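About Flostcombe

Flostcombe writes and maintains working rules for people who gather training data for household robots. We also check that the rules are followed. Our clients are small robotics companies and university labs that need recordings of ordinary chores and want them made the same way each time, whoever is holding the tool.

We started as the quality desk of Nedelcu, a company that made grippers for packing lines. When home robotics work began to come in, the factory rules did not fit. A packing line has a fence, a floor marking and a stop button on the wall. A bedroom has a rug, a phone charger and a family waiting to use the room. We wrote a separate set of rules for homes, other companies asked to use it, and in July of the following year we became our own business.

What we publish

Our main document is the Leka Handbook. It has 13 chapters and 101 numbered rules, and it covers home visits from the first phone call to the return of the equipment. The handbook is written for the person doing the work. Where a rule needs a technical term, the term is explained in the rule itself, so that no one has to turn to the back of the book with a tool in one hand.

The chapters used most often are these:

Chapter 2, Consent. Everyone who lives in the home signs, including those who will be out during the visit. Consent can be withdrawn for 90 days after the recording, and no reason has to be given.

Chapter 4, Personal items. Mail, medicine, family photos and screens are moved or covered before any recording starts. The resident decides what counts as personal. If the resident is unsure, the item is moved.

Chapter 6, Handling. Clothes are held by the hem, a seam or a folded edge, never by a button or a zipper. Fingers close on the cloth before the tool is lifted, and open only when the cloth is supported by the surface under it.

Chapter 7, Two operators. When two people work at the same bed or table, they agree beforehand who moves first. Each one calls out before reaching across the other. Cables and bags stay off the floor between them.

Chapter 11, Labels. Every gripper carries its own number, and that number goes on the visit sheet before the first recording. A tool with a label that can't be read is sent back.

The handbook does not replace local law or the safety instructions that come with a machine. Where they are stricter, they apply.

How we check

Clients who adopt the handbook agree to spot checks. We look at a sample of recordings from each project and compare them with the visit sheets. We have now reviewed 400 home visits this way. The most common fault is still paperwork — a missing tool number, or a consent form with one signature short. The second is rushing, and it shows up mostly in laundry tasks, where operators let go of a garment before it is resting on anything.

When we find a fault, we write to the project lead and name the rule. A recording with a consent fault is removed. A recording with a handling fault may be kept if it is marked, as some developers want to study poor grips as well as good ones.

Training

New operators take a two-day course. The first day is spent on consent, privacy and tool care. The second day is practice with folded clothes, dishes and bedding. Brokura, our online record system, keeps each operator's course results and sends a reminder when a refresher is due. Operators can see their own record at any time and ask for a correction.

Changes to the rules

The current edition of the handbook took effect on 25/09/2020. Anyone may propose a change, and a good number of those we accept come from operators. Send the rule number, the wording you would prefer and a short account of what went wrong with the old one. We answer every proposal in writing, and the ones we turn down are listed with our reasons at the back of the next edition.

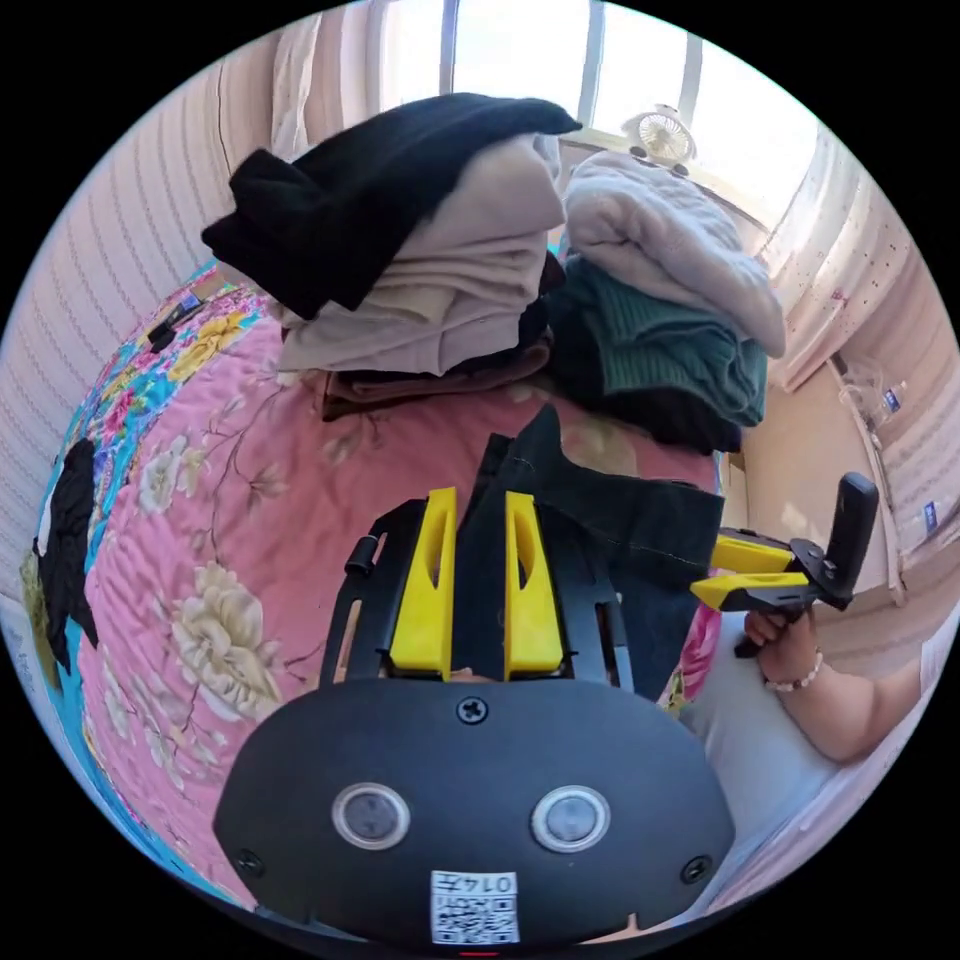
Printed copies of the handbook are free to operators working on a registered project. Other readers can order one through the contact page.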